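Household Basics, Unit 7: The Nonstick Frying Pan
Course handout, Brendside Evening Classes
Notes by Lakshmi Pinto

Bring this sheet back in October when we do knives. I have printed spares for those who will leave it in the car.

Last week we agreed that most of you own one pan you use and several you feel guilty about. Tonight concerns the one you use.

Parts of the pan

The cooking surface is the flat bit. The wall is the curve that goes up from it, and the rim is the edge you bang with a spoon, which I would like you to stop doing. The handle you know. On a shallow pan the wall gives you a slope for sliding an omelet out, and it also gives the omelet a way out when you did not intend one. Keep your pan at home in view while you read the next part.

Look at the surface in soft light from one side. Under a bright bulb over the stove everything shines and you will learn nothing. A matte black interior shows its marks best when you tilt your head a little, and you should expect to find at least one. Run a clean fingertip over it. A faint line you can see but barely feel goes in your notes and the pan goes back to work. Flaking or peeling means the pan has retired, whatever you paid for it.
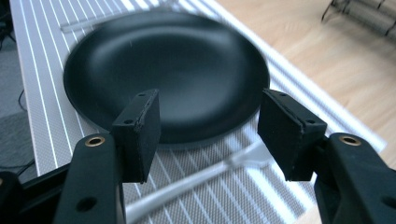

Where to set it down

A pan going onto a table goes onto a mat. A cold one can sit on any cloth mat you like, stripes included. A hot one wants a proper trivet, and the class table still carries a ring from the spring group to prove the point. Point the handle where you can reach it and where a sleeve can't.

Heat

Medium. I could stop there. Add your fat before the pan gets going, and don't leave it empty on a high burner while you hunt for the eggs. Aerosol sprays leave a gummy film near the wall that people then attack with steel wool, and we have all met the result.

Washing

Let it cool. Warm water, dish soap, soft sponge. Going straight from burner to cold tap makes a satisfying hiss and can warp the base, after which your egg will always run to the same side. Dry it before you put it away.

Storage

If you stack, put a dish towel or a paper plate between pans. Felt dividers are sold for this and they are very nice and I have never bought any.

Homework

1. Inspect your pan as above and write 2 sentences on the surface. "It's fine" is one sentence.
2. Cook one egg on medium heat without touching the dial.
3. Read the Mayrhofer sheet on wooden spoons, both sides.

Related handouts
Unit 5: Sponges, and When to Let Go
Unit 6: Lids That Fit Something
Unit 8: Knives
Mayrhofer sheet: Wooden Spoons

Brendside Evening Classes | Contact the office | Back to top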